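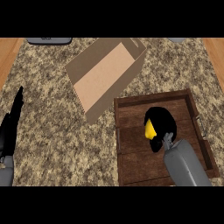
Cómo preparar una lectura comparada de Génesis 1 para un grupo de estudio

Esta guía explica cómo organizar una sesión sobre los géneros literarios del primer capítulo del Génesis. Sirve para grupos de hasta 19 personas y no requiere conocimientos de hebreo.

Material

Dos traducciones de criterio distinto, una literal y otra de equivalencia dinámica. Un cuaderno por participante. El esquema de lectura de Inger Brynjólfsdóttir, en la versión que usa el grupo de Dravden, o cualquier tabla de tres columnas.

Paso 1. Delimitar el texto

Trabaje con Génesis 1,1 a 2,3. El corte en 2,3 incluye el séptimo día, que la división en capítulos separa de los seis anteriores.

Paso 2. Marcar las fórmulas

Cada participante subraya las expresiones repetidas: «Dijo Dios», «Y vio Dios que era bueno», «Pasó una tarde, pasó una mañana». Anote en la primera columna el versículo y en la segunda la fórmula. Reserve 10 minutos.

Paso 3. Disponer los días en paralelo

Coloque los días primero, segundo y tercero frente al cuarto, quinto y sexto. La luz corresponde a las lumbreras; las aguas y el firmamento, a los peces y las aves; la tierra seca, a los animales terrestres y al ser humano. Las dudas van en la tercera columna.

Paso 4. Formular la pregunta de género

Plantee si la disposición anterior es compatible con una crónica, con un himno o con ambas cosas. No introduzca todavía cuestiones de geología o biología, que se tratan en la sesión siguiente.

Paso 5. Redactar el acta

Resuma las posturas en un máximo de 400 palabras, sin atribuirlas a personas concretas. Si hubo desacuerdo sobre el término «día» (yom), copie los versículos citados por cada parte.

Revisado el 25 de septiembre de 2026.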